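Two sets of gripper fingers, one very long pile of laundry

Posted Aug 13, 2025

I promised a quick update on the hand-held gripper trials once we had something worth sharing, and now we do! Our little team here in Mokport has spent the summer comparing two sets of fingertips for the Danavano hand tool, and the numbers finally came in this week. We did 459 grasps in all (my forearm would like that noted), every one of them on soft stuff: shirts, pants, pillowcases, towels, one very stubborn fleece.

For anybody new to these updates, the Danavano is the tool you hold and squeeze yourself. It has a wide-angle camera riding along with it, so whatever you do with your hand gets recorded from the gripper's point of view, and later on we use those recordings to teach the arm on the bench. I like it a lot better than driving the arm around by remote, which I did for most of last year and which made me grumpy. With the hand tool you just walk up to a bed or a couch and start picking things up.

The question this time was pretty small. Do the ribbed pads grab cloth better than the smooth ones that came in the box? We had opinions, and mine was that it wouldn't matter much. I figured cloth is cloth, and if you pinch it hard enough it comes along with you. Well, I was wrong, and I've been hearing about it all week.

With the smooth pads we had 116 slips, and by a slip I mean the cloth came out from between the pads before it cleared the surface it was lying on. With the ribbed pads we had 36. Same items, same people doing the squeezing, and we swapped the pads back and forth so that nobody got to do all their tired grasps on one kind. I ran the count twice, then got somebody else to run it too, and it held up.

Where the ribs really earned their keep was on flat fabric. A pillowcase lying flat gives you almost nothing to grab, and the smooth pads just skated over it and came up with air. The ribbed ones catch a bit of a fold if you push down slightly as you close, and then you're off. On a bunched-up towel there was hardly any difference at all, so if your whole life is bunched-up towels, you can keep what you've got.

It's not all good news! The ribs catch on knits. We had a sweater that did not want to let go, and opening the fingers all the way didn't help until I gave the whole thing a wiggle, and a wiggle is the sort of thing I do without thinking and the arm doesn't do at all. I also noticed lint building up in the grooves by the end of a long session. A toothbrush gets it out, but you have to remember the toothbrush. I forgot it twice.

We also tried both pads with the new Grillalo controller on the bench arm, just for an afternoon, to see if the results carried over from hand to machine. I'd call that part promising and leave it there for now. The Grillalo closes more gently than I do and we haven't settled on how hard to set it. We did 40 closes on a folded T-shirt and I changed the force setting so many times along the way that I wouldn't trust any score I gave you. They're not part of the 459, by the way, in case you're adding things up at home.

One thing I want to pass along to other groups doing this kind of comparison: get out of the lab. Our first batch was all on a gray table with good light, and everything looked great. Then we moved to real bedrooms, with patterned quilts and piles of other clothes nearby, and the whole job got harder in ways I hadn't planned for. Busy patterns make it tough to see where one piece of cloth ends and the next begins, and if you swing the tool quickly, the background turns to mush. Going slower helps. I know that's boring advice, but my fast recordings were the ones we ended up throwing out.

The blue ribbed pads closing in on a crumpled khaki garment, with a patchwork quilt underneath:
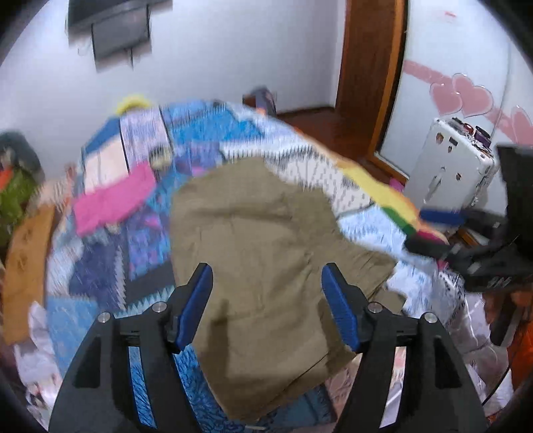
What's next

We're sticking with the ribbed pads for the next round, and the smooth ones are going in the drawer as spares. Ulloa is sending us a softer version with shallower grooves, which I'm hoping will be kinder to sweaters, and those should be on the tool well before December. I'd also like to try a second camera lens, because the one we have bends everything toward the corners and I want to know if a narrower view would make the arm's job any easier. Some of the team think we'd lose too much of the room that way. We have a friendly bet going, and I've already lost one this summer, so wish me luck!

If you've tested pads on knits and found something that lets go cleanly, please drop me a note through the contact page. I'll happily trade you our whole spreadsheet for it, slips and all.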